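**Pluden Estrella – Apartment for Four Guests**

Pluden Estrella is a self-catering apartment on the second floor of the Ramiron building, a 1000 ft walk from the beach and close to the tram stop. It is suitable for a family or for two couples, and it can be booked from three nights.

The apartment has two bedrooms, a bathroom with shower and a kitchen with oven, dishwasher and coffee machine. Bed linen and towels are included in the price. The Wi-Fi is free, and it reaches also the balcony. Pets are welcome if you inform us before the booking.

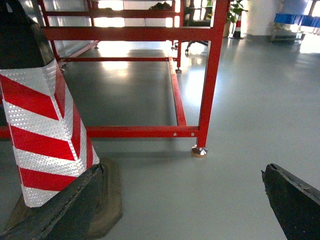 *Warning post with red and white stripes on a rubber base.*

Parking is in the garage under the building and must be reserved together with the apartment. The maximum height of the vehicle is 6 ft. For bigger cars there is the open parking on Skedley Street – please ask us for the current price.

**Good to know**

- Unit number: 3009
- Size: 40 square meters, balcony not counted
- Check-in: from 3 p.m., with a door code
- Check-out: until 10 a.m.
- Final cleaning: included
- Baby bed: free, on request

In August the minimum stay is seven nights. You can cancel without cost until 14 days before arrival. For booking, please use the form on this page and write the reference 1656 – we answer normally on the same day.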